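Keeping an acoustic guitar playable through the heating season

Filed under: Workshop tips
Updated 14 November 2025

A solid-top guitar is built at a controlled humidity, usually between 45 and 50 percent. Once the furnace comes on in October, the air in a typical house falls well below that. The top sinks, the action drops, and fret ends begin to project past the edge of the fingerboard. Most of this is reversible if it is caught early.

Measure first. Put a digital hygrometer inside the case, near the headstock, and leave it closed for a night before reading it. Cheap units can be off by several points. To check one, seal it in a plastic bag with a bottle cap of damp table salt for eight hours. It should read 75 percent. Write the error on a piece of tape and stick it to the back.

My spruce-top Darko read 29 percent in its case last winter. The strings buzzed from the first fret to the fifth, and I nearly filed the nut before checking the air.
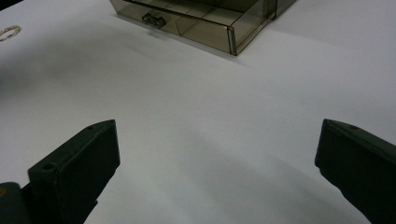
Add moisture slowly. A soundhole humidifier should be soaked, squeezed out and wiped until it no longer drips. Refill it when the sponge feels stiff. Expect a dry instrument to need 9 days or more to recover, and do not adjust the truss rod during that time. Any setting made on a dry neck will be wrong later.

String changes

Replace strings one at a time if the guitar has a floating bridge. On a pinned bridge the whole set can come off, which gives access to the fingerboard. Clean it with a barely damp cloth. Apply one or two drops of mineral oil to unfinished rosewood or ebony, wait five minutes and wipe off the excess. Do not oil a finished maple board.

Leave two to three turns on the post for wound strings and four or five for plain ones. Stretch each string gently at the twelfth fret, retune, and repeat until the pitch holds.

Noisy jacks and pots

Crackle at the output is most often a loose jack nut. Hold the jack from inside while tightening, or the wires will twist and break. For a scratchy volume control, spray a short burst of contact cleaner into the opening of the pot and turn the shaft through its full range 28 times. Keep the spray off the finish.

Storage

Keep the case latched and away from heating vents and outside walls. Slackening the strings is unnecessary except for shipping, when one full step down is enough.

Taner Karaca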